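I keep reading that walkers in this country need more signs. The latest to say so is Stuart Hollis, whose plan for the Cistdale loop would put 26 new waymark posts on a ten-mile trail that already has plenty. I walked it on a Friday in November with Tia Marsden and I can't see the case for it.

We lost the path once, by the second gate, and found it again in a couple of minutes. The real trouble was the mud below Tumalberg, where the drain has been blocked for as long as I've been going there. A post won't fix a drain.
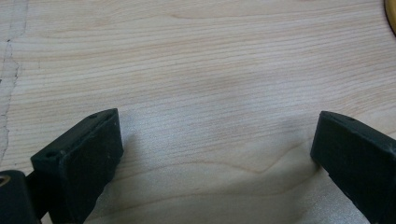

Hollis says people get lost. How many, and where? His write-up mentions a survey of 216 walkers but doesn't give the question they were asked. If you ask me whether I'd like clearer signs, sure, I'll say yes. I'd say yes to a free sandwich too.

I have some sympathy. Leanne Whiteley runs a beginners' group and tells me new walkers get nervous when they haven't seen a marker for a while. Fine, put two or three at the forks. But each post costs $400 before anyone digs a hole, and I'd like to know why that money can't go to the drain and the broken stile first.

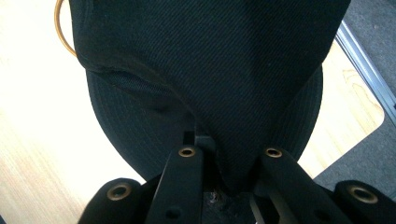
A black cap with a curved brim.

I also doubt the posts will be looked after. The last batch on the east side are leaning badly and one has lost its arrow. Show me who is going to straighten those, and I'll listen to a plan for more.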